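Wrist view and depth map out of step after restart of the perception node
Posted in: Software, Perception and Planning
Asked by Boyang Tian, 25/11/2018

Our laboratory operates a Sturnis arm with a wrist camera, controlled through Quartey. After each restart of the perception node, the planner rejects approaches to a power strip mounted on a wooden panel. The log reports a collision between the gripper and an unknown object at close range. Hand-eye calibration was last performed in July, and the residuals remain within our limit. 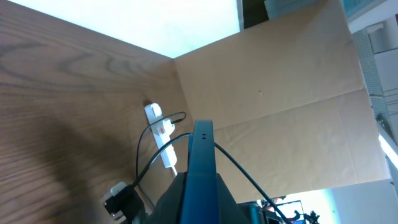 Wrist camera view at the rejected approach pose, with black cables near the blue finger.

The planner accepts the same pose if the depth input is disabled. We would prefer to keep depth enabled. Which setting should be reviewed first?

Truronau Support Desk
Please compare the timestamps of the depth and joint state messages. In Quartey, the synchronization window returns to 300 ms whenever the node restarts, and the self-filter may then remove the gripper at an outdated position. Finger points left behind are reported as an unknown object. Set the window in the launch file to 6 ms and clear the map before planning.

M. Zundus
Cables are also a possible cause. The self-filter covers only parts listed in the robot model. We added a padded cable volume to ours and the rejections stopped.

Boyang Tian
Thank you both. The logged offset was 282 ms. The launch file has been changed and the cable volume will be tested separately.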